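Brunello Fiore makes me take my shoes off before I'm even through the door, which I guess I should have seen coming. He's been cleaning rentals in Uscombe for 21 years (he started out at a hotel in Clirkmont and hated it!) and he has opinions about floors.

"People use too much water," he tells me, handing me a coffee. "They slosh it on like they're washing a truck. Vinyl doesn't want that."

So what does it want? A flat mop, he says, and a pad you've wrung out hard. He buys his pads from Ova and owns way more than he'll admit to. I ask about scuffs, my own personal nightmare, and he lights up.

"Pencil eraser first. Then a little baking soda on a rag. Don't scrub like you're mad at it."
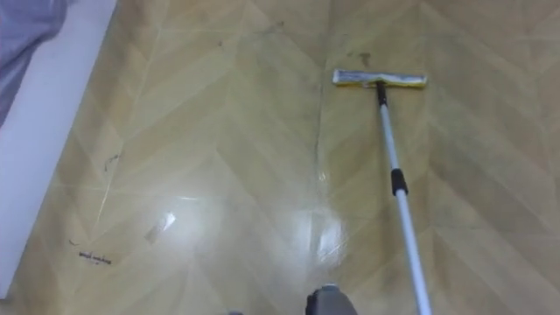

He follows the pattern when he mops, zigzags and all, and I tell him that sounds exhausting. He laughs at me. "You go slow along the seams, that's where the dirt sits. The rest is just walking backward with the radio on."

I went home and tried the eraser on my hallway. Two marks gone, one still thinking about it.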